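Mon 25 October

Notes on the Prirklow sponsorship, five months on

The parish settlement group has asked me to set down how the sponsorship of the families from Prirklow has proceeded since their arrival in May. Much of what follows was given verbally at the meeting after the ten o'clock service, but several members were absent and others have asked for it in writing. It is published on my own page and should be read as a personal account, although the group has seen it and raised no objection.

The application covered two households, seven people in all. It was lodged with 27 supporting letters, and the undertaking requires this congregation to provide income support, housing and settlement assistance for twelve months from the date of landing. Members should be aware that the obligation does not lapse when a family finds employment. It may be reduced by agreement, and a note of any reduction must be kept with the file.

Housing

Both households were placed in the Holub building on temporary leases. The first lease was renewed in September on the same terms. The second was not, as the owner wished to have the unit for a relative, and the family moved to a ground-floor apartment four streets away. The move was completed in one Saturday with two vans. The group paid for the vans and for a replacement lock. The rent is higher by $40 a month, and the difference is being met from the general fund until the spring. 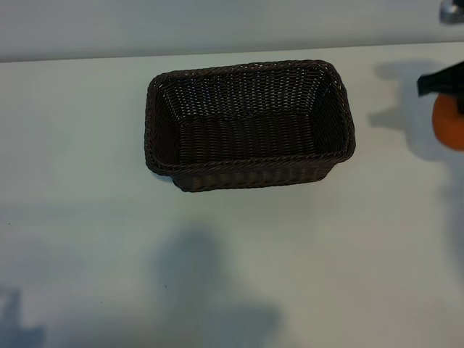 Colin Staniforth wrote in to ask whether the higher rent had been put to the full congregation, as he could not recall a vote and believed the general fund was meant for the roof. It is a fair question. The finance rules permit the settlement group to commit up to $1,000 in any quarter without a vote, and the increase falls well within that. The roof is carried on a separate line and has not been touched. I have nevertheless asked that the matter be placed on the agenda for the annual meeting, so that Colin and others may speak to it.

Language and schooling

The adults attend English classes at the Neneo centre on weekday mornings. Placement tests were held in June, and three of the four adults were admitted at once. The fourth waited six weeks for a place at the beginner level and was taught at a kitchen table in the meantime by members of the choir. The children were enrolled in the neighbourhood school before the summer break, which allowed them to meet their teachers before September. The school has been courteous throughout. One difficulty arose over immunization records, which had been left behind; the clinic agreed to repeat the series, and the last appointment took place two weeks ago.

Travel of the remaining relatives

A grandmother and an adult son remain abroad. Their file was transferred between visa offices in July and has not moved since. We have written twice to the member's constituency office and received an acknowledgement each time. Members have asked whether a petition would help. Our advice from others who have done this work is to wait for the medical instructions before applying further pressure. I find this advice hard to follow, and I know that the family finds it harder.

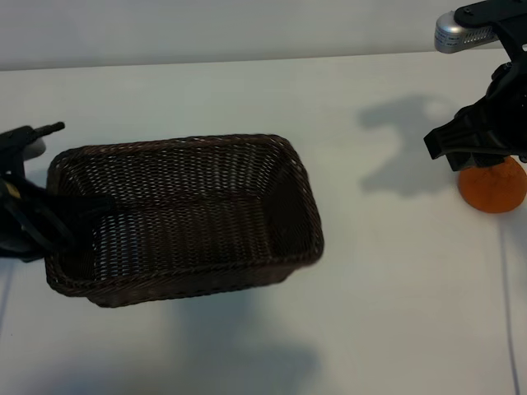
Liudmyla Derkach
Sponsorship Coordinator

Funds and giving

The autumn appeal brought in 266 individual gifts, a number of them from people outside the congregation. Receipts will be mailed in the new year. Donors who have moved should send their new address to the church office and should not rely on the envelope, as these are discarded after counting.

Donated furniture is no longer required. We continue to need winter boots in children's sizes, bus tickets, and drivers for medical appointments on Tuesday and Thursday afternoons. Drivers must complete the screening form, even if they completed one for another ministry. The form takes ten minutes and the police check may take several weeks.

Worship and visiting

Some members have inquired why the families do not always attend on Sunday. Sponsorship was offered without any condition of attendance, and that remains the case. One household has joined us regularly. The other attends the Skorkusard congregation across the river, where the service is held in their own language, and we are glad of it. Visitors are asked to telephone first and to keep calls on weekday evenings short, as the children have homework and the parents rise early.

The group next meets in the lower hall on the first Thursday of the month. The draft budget for the second half of the undertaking will be available at the door, and written comments may be left in the office mail slot until noon on the day of the meeting.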